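In defence of the stack by the sink
08/04/2024

There is a rule in a lot of households that dirty dishes must never be left on the worktop. They go straight into the machine, or straight into the bowl of suds, and if you walk away from the table without doing one or the other you have let the side down. I kept to that rule for years. I now think it is a bad one, and that a small stack of used crockery next to the sink is a perfectly decent thing to have in a kitchen.

My case is mostly about how people eat at home. Meals don't finish all at once. One person is done and needs to make a phone call, another is still picking at the rice. If every plate has to be washed the moment it is empty, someone is always standing at the tap with their back to the table, and it is usually the same someone. When we lived in Ronder there were four of us sharing a kitchen with one narrow sink, and the arguments were never over who had cooked. They were over a single mug.

What I am defending is a stack, and I mean something fairly strict by it. The bowl goes on the plate it was served with. The cutlery goes in the bowl. Anything left on the plate goes in the food bin first. The whole thing is put down at the side of the sink, near the edge, and the sink itself is kept clear. This last part matters most to me. A full sink stops you filling a kettle, rinsing a lettuce or washing your hands, and you can't wash up in it either until you have taken everything out again. I would rather look at two bowls on the counter than reach past them into cold grey water for a knife.

People object that it looks untidy. It does, a bit. Our last landlord, a firm called Brendberg, put a sheet in the welcome folder asking tenants to keep worktops "free of used items at all times", as if a kitchen were a shop window. But a kitchen with nothing on the counter is either brand new or has just been cleaned for visitors. The other objection is that food dries on. That is a fair point with porridge and with egg, and I rinse those. For most suppers, an hour makes no difference that I have ever noticed.

I also like that a stack tells you what needs doing. When each person's things are kept together you can see how much there is, and it is seldom as much as you feared while you were sitting down. A plate, a bowl, something to eat with.
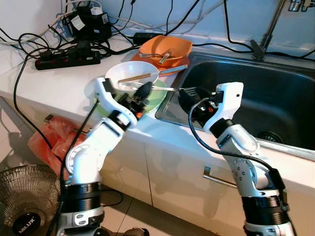
Bowls on their plates at the side of the sink, with the chopsticks and cutlery left inside.

There has to be a limit, of course. Mine is bedtime. Whatever is by the sink gets washed before the lights go off, and in July, when the flies are in, I bring that forward to straight after supper. I don't extend the same kindness to pans, which take up too much room and only get worse. Pans I do while the food is on the table cooling down, and my family has stopped complaining.

So if you come round and there are dishes on the side, leave them where they are and sit down. I will get to them, and you are welcome to dry.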